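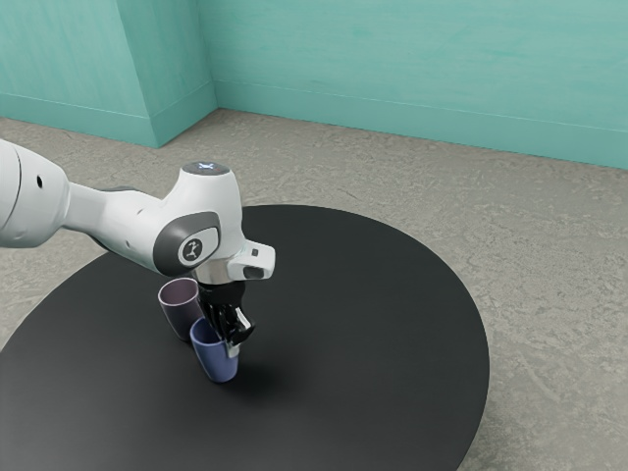 Who should pay to thin the small private woodlots that sit between public forest and town?

The town should pay most of it, through its water rates, and the owner should pay the rest in cash or in logs.

I hold that view after nine years of marking timber in the Borkden watershed, where the usual answer is a cost-share grant. The grant covers part of the work on paper. In practice it pays after the work is done, it pays on a per-acre rate that assumes flat ground, and it requires a management plan written by someone the owner has to hire. An owner with 20 acres of crowded second-growth pine looks at those terms and does nothing.

Doing nothing has a cost, but it falls elsewhere. The stands above Ivcombe carry 800 stems per acre in places. A reasonable target on that soil is 100. When a stand that dense burns, the slope sheds ash and sediment into the intake, and the bill goes to people who own no trees. The water district already spends money on filters and dredging. It spends none on the stands uphill.

Colleen Bouchard, who sits on the district board, objects that ratepayers should not improve private land. I take the objection seriously. A thinned stand is worth more than a choked one, and the owner keeps that value. The fix is in the contract. The district pays for felling, piling and burning of everything under eight inches. Merchantable logs go to the mill, and the receipts come off the district's share first. The owner signs a 20-year agreement to keep the stand at or below the target density. If the parcel is sold, the agreement goes with the deed.

Shirley Gill raised a better objection when she reviewed my draft. Hand crews are scarce, and a new source of money will bid up their price before it puts more of them on the hill. She is right for the first two seasons. Contractors buy equipment against steady work, and grant cycles have never given them that. Rornon, the larger of our two local outfits, parked its masticator last October when the state round closed late. A standing district contract would have kept it running into the wet months.

There is also the matter of slash. Most of the plans I read treat thinning as finished when the trees are on the ground. Cut material left in place raises surface fuel for several years, and a light thinning without pile burning can leave a stand worse off in a dry summer. Any payment schedule should hold back a third until the piles are burned and an inspector has walked the unit. Colton Lapointe ran his own parcel on that basis and needed two winters to get enough burn days. The schedule has to allow for that.

The district mapped 74 parcels in the upper drainage and ranked them by assessed value. They should be ranked by slope and distance to the intake. The steep lots along Nguyen Creek come out near the bottom of the present list, and they are the ones I would cut first.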